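Wael Ramadan
9/16/22

Thread on the bag task in Harar, our two-arm manipulation set. Mostly notes on how we record, what we throw away and what the labels mean. Long, and mainly of use to people who collect this kind of data themselves.

1/ The task as written on the operator sheet: "Open the bag, move the fruit from the basket into the bag, release." One arm deals with the bag, the other with the fruit. Either arm may take either role, and the role is logged at the start of each episode.

2/ Three streams per episode: one small camera on each wrist, one fixed camera looking at the whole enclosure. All toy fruit, all at reachable height, same printed walls for every episode in this batch.
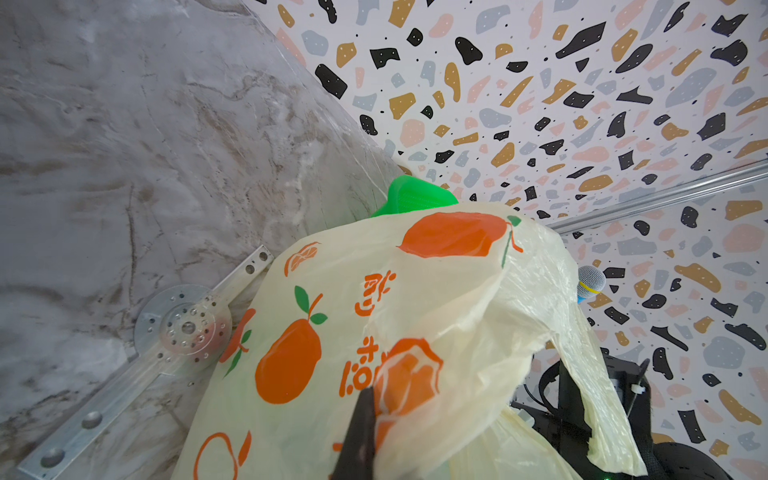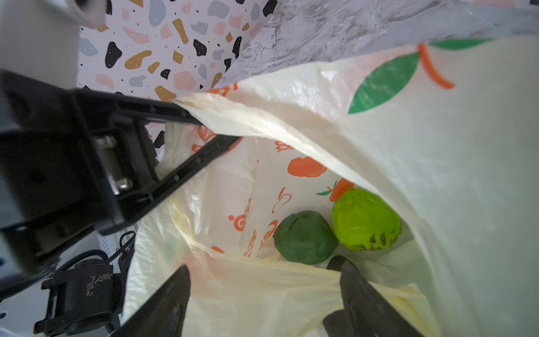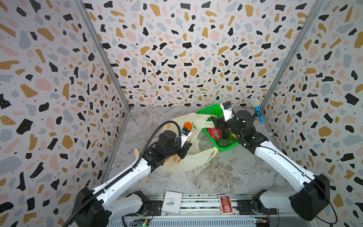 Carrier bag task, Undcombe cell. First two from wrist cameras, third from the fixed camera.

3/ The fixed view is what most people look at when they browse the set. It is good for telling which arm is doing what and poor for almost everything about the bag. You can't tell from up there whether the mouth is open or only looks open.

4/ The wrist view in the second one is what the fruit arm's decision depends on: rim, inside of the bag, what is already in it. In the fixed view above you would have to guess at all of that.

5/ The first one is the other common case. The bag is crumpled, no opening is in view, and much of what the camera gets is printed plastic. A model that sees a lot of these learns the print very well. More on that in 14.

6/ Numbers for the batch. Recorded: 2292 episodes. Through the automatic checks: 1266. Through the checks and a human pass: 870. Of those, 644 have the bag opened on the first attempt and the rest contain at least one retry.

7/ The automatic checks are dull. Dropped frames, clock drift between the three streams, joint readings that freeze, episodes shorter than the minimum length. The biggest single cause in August was drift. One of the wrist streams was being stamped on arrival instead of at capture, and it slid against the joint log over the length of a session.

8/ We tried to correct the drifted episodes afterwards by lining up the gripper closing in the video with the gripper closing in the joint log. It works when the fingers are visible and something rigid is between them. On thin plastic there is no clear moment of contact to line up with. Those episodes were dropped.

9/ Human pass: one reviewer, one viewing at double speed, three possible marks. Keep, drop, ask. "Ask" goes to a second reviewer, who may not use "ask". This is done in Lotel, our in-house viewer, which shows the three streams side by side with the gripper opening drawn underneath.

10/ What gets dropped by hand: the operator stops halfway and restarts without ending the episode. The fruit goes in but the arm is then parked on top of the bag. The wrong role is logged. The last is repairable, so as of this month we repair it instead of dropping it.

11/ What does not get dropped: failures. If the operator tried properly and the bag slipped, it stays, marked as a failure with a time stamp at the point where it went wrong. We lost a lot of useful material in the first batch by deleting these.

12/ Retries are kept inside the episode. Earlier on, operators were told to end the episode and begin again if the first grasp missed. The result was a policy that missed the rim, closed on nothing and carried on lifting as though it held something. It had never seen anybody miss.

13/ Reset procedure between episodes. Empty the bag. Crumple it by hand and drop it on the floor of the cell. Turn the basket to a new angle. Put the fruit back in any order. Move one of the other objects. The crumpling matters most and is the step people skip when they are tired, and then you get a run of bags lying in the same neat shape.

14/ The print problem. We used one bag design for too long. A network trained on the first half of the batch would reach for the orange fruit printed on the plastic when the real targets were out of view. It was quite consistent about it. Plain bags and a second printed design have been added to the rota, and I'd put the printed ones at a third of the total at most if starting over.

15/ Related: the walls. The terrazzo print was chosen to give the wrist cameras plenty of texture to look at. It does that. It also means every frame has coloured blobs in it that are somewhere near fruit size in the image. I have no measurement of the harm, if any. The next cell gets swappable panels.

16/ Other objects in the cell are there on purpose. The toy microphone is never part of the bag task. It is in the instruction list for a different task, so some episodes share a starting layout and differ only in the sentence given. Without pairs like that the model is free to ignore the sentence, and ours did.

17/ Labels. Each episode has one instruction line, a role for each arm, and start and end marks for four phases: grasp bag, open, transfer, release. "Open" begins when the rim first parts and ends when the fruit arm starts moving towards the bag. Two reviewers agree well on the end mark and badly on the start mark.

18/ We now label "open" from the wrist stream only. Agreement on the start mark improved. It is still the weakest of the four and I would not train anything that depends on it to within a few frames.

19/ Fruit names are free text in the raw notes and a fixed list in the release. The fixed list has a general entry, "green fruit", for use when the reviewer can't tell. Please don't merge it with avocado. Somebody did, downstream, and the counts per class went odd.

20/ On operator speed. The slower operators give better bag handling and worse transfers: long pauses above the basket, which the model copies. We trim pauses over a set length, only when both arms are still. If one arm is holding the bag open and the other is waiting, the holding arm is usually making small corrections, and those are worth having.

21/ The El-Sayed split. Several of you asked what it is. It is the held-out set, named after the room it was first recorded in. Different bags, same fruit, operators who do not appear in the training part. Do not tune on it. If you have already tuned on it, say so in the write-up and carry on.

22/ Known faults in the current release. Left and right wrist streams are swapped in a few of the early sessions; the corrected index is in the notes file. Gripper opening is in motor units, unscaled. Exposure on the wrist cameras was automatic until the middle of August, so brightness jumps when the gripper goes into the bag.

23/ On that last point, we looked at leaving auto exposure on. The inside of a thin bag is bright enough with the lamps we have, so a fixed value does the job for both. With paper bags it would not, and paper bags are next on the list.

24/ Storage, as I get asked: video is compressed once, at capture, and never again. Trimming is done by index. The raw files stay as they are, including the drifted ones, in case someone finds a better way of lining them up than we did.

25/ To use the set for bag opening only, filter on the phase marks and take a margin either side of "open". To use it for transfers, drop the first two phases and check the role field. The loader defaults to everything, retries included.

26/ Corrections to the index are welcome. Send the episode number, the stream and the frame, please. "The bag one where it drops the lime" could be any of a great many.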